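Staying at Feltora: the questions we get asked

Feltora is a holiday cottage above the harbour at Prarnar. It sleeps 4 and has stairs that would interest a mountain goat.
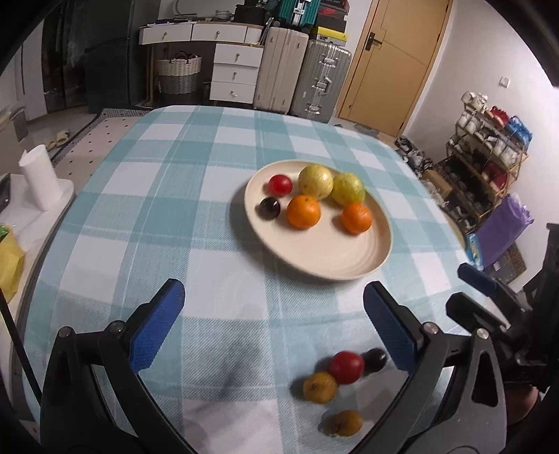 What do you provide, and what should I bring?
Bed linen, bath towels, tea, coffee, loo roll to see you through the first night and a bottle of washing-up liquid. Beach towels are up to you. There is a table with a teal-and-white checked cloth on it, and fruit goes on the round cream plate if you like your oranges on show. The cloth goes in the machine at 40, so please don't scrub red wine out of it with salt. Bring your own pillow if you are particular about pillows.

How far is the beach?
200 metres down, and what feels like a good deal more on the way back. The path has a handrail for the steep bit.

Is there parking?
One space, behind the house, measured by somebody with a very small car. Anything larger than a family hatchback should use the Mondal car park at the bottom of the lane. It is free after 6pm.

When can we arrive?
From 4pm. You are welcome to turn up at noon, but you'll be sitting on the wall.

Can we bring the dog?
One dog, yes. It must not go on the beds. We know it will go on the beds, so please bring a blanket.

Does the wifi work?
In the kitchen, very well. In the back bedroom it comes and goes with the weather. There is no phone signal in the house on any network we've tried.

How do I get in?
The key safe is to the left of the porch. We text you the code the day before you come. Give the door a shove with your shoulder in wet weather.

How much is it?
£155 a night outside the school holidays, or £951 for a week in September. The deposit is £200, returned after you leave provided the kettle is still there. We have lost two kettles.

Where can we eat?
The Hidard does fish and chips until 8pm and sulks if you arrive at five to. The shop next door sells bread, milk and firelighters.

Can we light the fire?
Yes, October to April. Logs are in the lean-to, and the first basket is included.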